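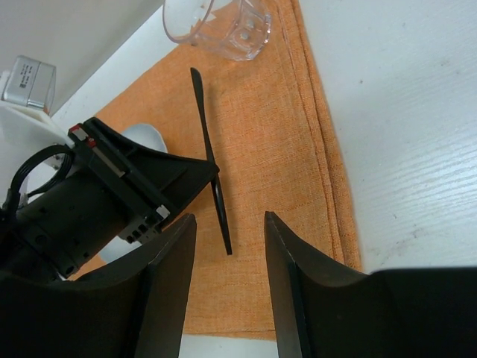 Lovisa Bakke
July 5, 2025

Some thoughts on laying a table for one, a job I had down as taking two minutes and which took 15. A thread, sorry.

1/ Cloth first. Everyone agrees on this, and then you put the plate down before the cloth is straight and have to lift it all off again. Ask me how I know. Or don't, it was the plate.

2/ The cloth is orange and woven, and was sold by Skemo as a placemat. It has the soul of a tea towel. Leave it alone for a moment and it goes back to being a heap.
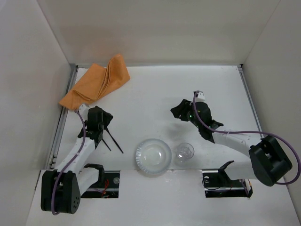 The cloth at rest, in its preferred corner.

3/ You can't smooth out a heap from the middle. I have tried. You get a smaller, angrier heap with a flat bit in it. Find two corners, pull them apart, lay the far edge down and draw the rest towards you.

4/ If you can only find one corner, shake it and start again. If you find five, you have two cloths.

5/ Ironing: no. I read a blog post on pressing table linen that ran to 1,537 words, and the iron wasn't plugged in until the last paragraph. Mine gets the flat of the hand and a stern look.

6/ Now the cutlery. The knife is black from end to end, long and thin, very smart, from Zamholm. The fork is plain silvery metal and has never been introduced to the knife. I used to mind this. A matching fork is 20 quid with postage and I have stopped minding.

7/ Black on orange does look good, I will give it that. It also looks like late November in a shop that hasn't cleared the Halloween shelf.

8/ Knife on the right, blade facing the plate. Fork on the left. My mother taught me this with the words "fork and left both have four letters", and I have been quietly counting on my fingers at dinner parties for decades.

9/ Plate goes in the middle of the cloth. Mine drifts left. I start in the middle, I make room for the glass, I make room for the knife, and by the end the plate is living in one half like a lodger.

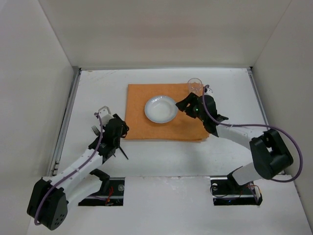
Plate on the left half, glass in the top right corner, fork out past the edge with its tines to the wall.

10/ About that glass. A clear glass on a white table is a trap. The orange helps a bit. Put it at the top right, above where the knife goes, and then remember that you did. I had a pair of these from Dalen. I have one of these from Dalen.

11/ The bottom edge of the cloth looks folded or layered again, I see. Leave it till last, then tug it once, gently, with a finger on the plate. A confident tug is for magicians.

12/ Someone in the replies wants to know if it's worth all this when you're eating toast. Yes. The toast doesn't know. I do.

13/ Someone else says a placemat should be 49 cm wide and mine looks narrow. I haven't measured it and I'm not going to.

14/ Next time: napkins. I have one from Losside that sheds fluff on everything it touches, so bring a dark jumper if you want to join in.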